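February, evening, shop bench

Picked up where I left off on the arm. The base plate is back on after the last round of shimming and the wobble at full reach is gone as far as I can feel by hand. I torqued the four outer bolts first, then the inner ones, and marked each head with paint pen so the next person can see if one has moved. Please leave the paint alone.

Replaced the shoulder cable. The old one had a flat spot where it rubbed on the bracket, and the encoder dropped out whenever the joint went past 70 degrees. New cable is from the Vitmont drawer, the one with the molded strain relief. Ran it outside the bracket this time with two loose ties. Swept the joint end to end 30 times with no dropouts. The connector still needs a dab of hot glue.

Skiltora controller: updated, and it lost the joint limits again. I typed them back in from the sheet taped inside the cabinet door. Limit for joint 4 on the sheet is wrong — it should be the smaller number penciled next to it. Somebody rewrite that sheet.

Power supply fan is noisy at startup and settles after a minute. Not touching it.

Also tried the Zenisside gripper pads. Too soft for round knobs, they fold over at the tip. Back to the hard ones.

18 comments 4 shares

9:40 pm, simulation 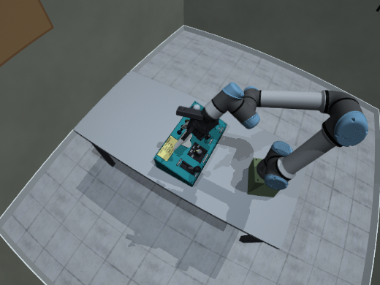 The sim is finally worth using for path checks. Table, pedestal and tool lengths are all in the model now, and a full run of the board takes less time than making coffee. First job was to find out which approach angles are worth trying on the real bench. I've stopped bringing the gripper in flat. With it over the middle of the board like this, the black knob just under the gripper body leaves very little room to swing toward the long slot piece near the bottom corner, so I added a waypoint straight up before any move in that direction. Lift is 7 cm for now. It can come down once I trust the numbers.

Contact is still poor. At the default step the fingertips sink into whatever they close on, then the part pops out sideways. Raised the solver to 4,000 steps per second and the popping stopped, but it runs slower than real time on the shop PC. Fine for overnight batches, no good for jogging by hand.

The wrist takes the long way around on one of the return moves. Same thing the real arm did last month, so I'm blaming the Kinoshita planner settings and not the wiring. Will try seeding it with the previous pose.

Next time:
— glue the shoulder connector
— fix joint 4 on the limit sheet
— copy the new waypoint file to the bench PC and run it at low speed with a hand on the stop
— order more hard pads, two sets left

Breaker for the bench is off. Arm is parked with the brakes on.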